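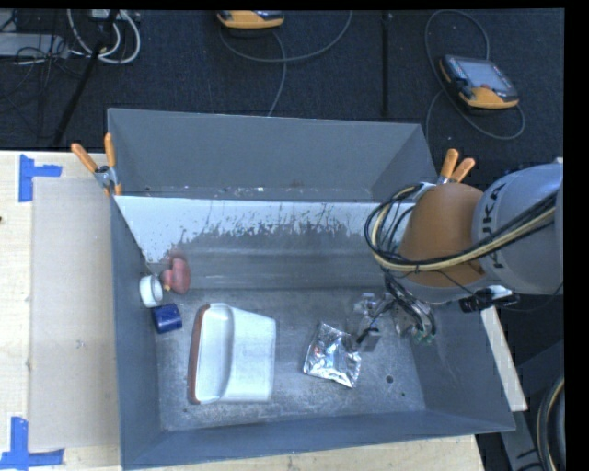

Section 3: Getting your yard ready for drone delivery

Welcome back, and well done for getting through the account set-up, which we know is the dullest part. This section covers the outdoor side of things: choosing a landing spot, laying out your Zistel mat, and receiving your first parcel from the Blackburn depot. Set aside a relaxed half hour or so for it, put the kettle on if you like, and please read the whole section once before you carry anything outside.

You will need the mat, the four corner pegs, the code card from the welcome envelope, and your phone with the Brolier app signed in. A tape measure is handy too. If you live in a unit or townhouse with a shared yard, have a word with your neighbours and your body corporate first, and keep their approval in writing. We can't switch on a shared address without it.

3.1 Choosing the spot

The drone doesn't land at your place. It hovers well above the mat, lowers the parcel on a line, lets go, and heads home. So the spot needs a clear view of the sky a good deal more than it needs to be big.

1. Walk around your yard and look straight up. You are looking for a patch with no branches, clothesline, shade sail, power line or pergola over it. Aerial cables to the house are easy to miss against a bright sky, so look from a couple of angles.

2. Measure out from the middle of the patch. There should be at least 3 metres of clear ground in every direction. Low garden beds are fine inside that circle. Trampolines, play equipment and anything with a loose cover are not.

3. Check the ground. Short grass, pavers and concrete all work well. A gentle slope is all right, but if a tennis ball would roll away by itself, so might your parcel.

4. Think about the walk from the back door, especially if someone in the house is unsteady on their feet. You'll be making it in all weathers.

Note: Front yards are allowed, provided the patch is at least 2 metres back from the footpath. Nature strips are council land and can't be used, even if you are the one who mows them.

Caution: Don't choose a spot beside a swimming pool. Parcels do occasionally drift a little on a breezy day, and our people can't fish them out for you.

3.2 Laying and registering the mat

1. Unroll the mat with the printed side up. It will want to curl at the ends for the first day or two, particularly in cool weather. Leave it flat in the sun for a while and it will settle down nicely.

2. Turn it so that the arrow points towards your house. The drone couldn't care less, but the arrow helps our support team make sense of your photo later on.

3. Push a peg through each corner eyelet. On hard surfaces, use the weighted corners (sold separately) or ask us to post you a set. Please don't use bricks or pot plants, which can snag the line.

4. Open the app, choose My Address, then Add Landing Spot, and stand in the centre of the mat while the phone finds its position. This can take up to 30 seconds, and longer if you're close to a tall wall. Hold still until the circle turns green.

5. Type in the code from your card. Letters and numbers both matter, and there is no letter O in any of our codes, so if you think you see one it is a zero.

6. Take the photo when the app asks for it, standing back far enough to get all four corners in. Tap Send.

A real person reviews every photo, usually by the next business day. You'll get a message either way. If we've knocked the spot back, the message will say what the trouble is, and very often shifting the mat a metre or two will fix it.

Note: If you move the mat after approval, even a short distance, repeat steps 4 to 6. The drone goes to the registered position first and looks for the mat second.

3.3 Your first delivery

1. Place a small order. Something that won't mind a bump is a sensible start - leave the eggs for next time.

2. When the app says On Its Way, bring pets inside and let the kids know to watch from a window or the verandah.

3. Keep everyone back from the mat until the app says Clear to Collect. You will hear the drone before you see it.

4. Pick up the parcel. The paper hook on top goes in your ordinary paper recycling.

Caution: Never grab, pull or hold the line. If it catches on something, stay back and tap Help on the delivery screen. The drone will release the line on its own, and we'll arrange to collect it.

3.4 Weather and quiet hours

We don't fly in thunderstorms, heavy rain or strong wind. On very hot afternoons, which tend to bunch up from December onwards, you may see longer waits while the batteries are rested between trips. If a flight is held for more than 30 minutes, you can cancel at no charge or ask for a van instead.

Flights stop in the evening and don't start again until morning. You can also set your own quiet times under My Address, which is a real blessing if you have a baby or a night-shift worker in the house.

3.5 If something isn't right

The circle won't turn green: step away from walls and metal sheds, turn your phone's location setting off and on again, and have another go.

The app says Mat Not Found: brush off leaves and lawn clippings, and hose away any mud. Plain water only, please, as detergent dulls the printing.

The parcel came down off the mat: collect it as usual once it's safe, then tap Report so we can check the position.

For noise or privacy concerns, from you or from next door, write to Lorraine Mapplebeck, our community liaison, through the Contact page. She reads every one of them and does write back.

Section 4 covers sending returns from your mat.

Guide last revised February 16, 2026. Please recycle any earlier printed copy.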